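Staston Cotton Percale Sheet Set Review: Eight Months On

We use cookies to remember your settings and to see which pages get read. By continuing to use this site you accept our cookie policy. Accept | Manage settings

I bought the Staston percale set to replace two sets of jersey sheets that had pilled badly and gone thin along the foot end. I wanted cotton, a plain weave and pockets deep enough for a mattress with a topper on it. Staston makes the set in white, gray and a washed green. I chose the gray in a queen.

The set comes with a fitted sheet, a flat sheet and two pillowcases. It has been on and off the bed since April, alternating with an older Brullent sateen set, so I have had a fair chance to compare them.

Feel

Percale is crisp when new, and this one was stiffer than I expected. For the first three washes it had a papery feel and made noise whenever either of us turned over. By the fourth wash it had settled down. It is now smooth and cool to the touch, with a dry finish that I prefer to sateen in warm weather. In winter it feels cold when you first get in. If you keep your bedroom cool and dislike that first minute, buy flannel or sateen.

The weight is medium. You cannot see the mattress label through the fitted sheet, which was a problem with the cheapest percale I have owned.

Fit

Staston says the fitted sheet takes mattresses up to 15 inches. Ours is 12 inches with a topper that adds 2 more, and the corners reach under with a little to spare. The elastic runs all the way around the hem, and so far it has not let go at a corner overnight. The Brullent set has elastic at the corners only and needs tucking back in most mornings.

There is a small woven tag at the bottom right corner that tells you which way the sheet goes. It is sewn on the inside, so you have to turn the corner over to find it.

The pillowcases have an envelope closure. They fit a standard pillow well. My husband uses a thick side-sleeper pillow from Halilović, and on that one the flap will not close fully.

Color and pattern

Solid colors show everything. Ours shows lint from dark blankets and every crease from the dryer. My sister uses printed sheets for this reason, and I can see the sense in it. A floral on a white ground stays bright and goes with almost any solid pillowcase you already own, so you can replace pieces one at a time without trying to match a dye lot.

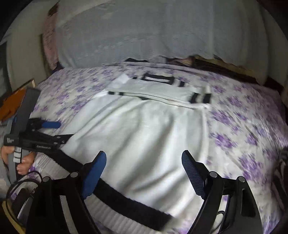 Washing and shrinkage

The care label says warm wash and low tumble dry. I measured the flat sheet before the first wash and again after the fifth. It lost an inch and a half in length and a little under an inch in width. That is normal for cotton, and there was enough extra in the flat sheet that it still tucks in at the foot.

The gray faded slightly in the first two washes and has held since. There is no pilling. One hem on the flat sheet started to come loose at the side, a few stitches only, and I repaired it by hand.

Wrinkles are the main complaint. If the set sits in the dryer after the cycle ends, it comes out badly creased. Taking it out slightly damp and putting it straight on the bed fixes most of that. I do not iron sheets and do not plan to start.

Customer service

My first order arrived with two different shades of gray pillowcase. I wrote to the company and had an answer the next morning from Josué Honorato, who sent a replacement pair and told me to keep the originals. I use them on the guest bed.

Verdict

The Staston set fits well, wears well and sleeps cool. It wrinkles and it needs a few washes before it is comfortable. I would buy it again for summer use and keep the sateen for the colder months. I give it 8 out of 10, with the points lost for the stiffness at the start and the loose hem.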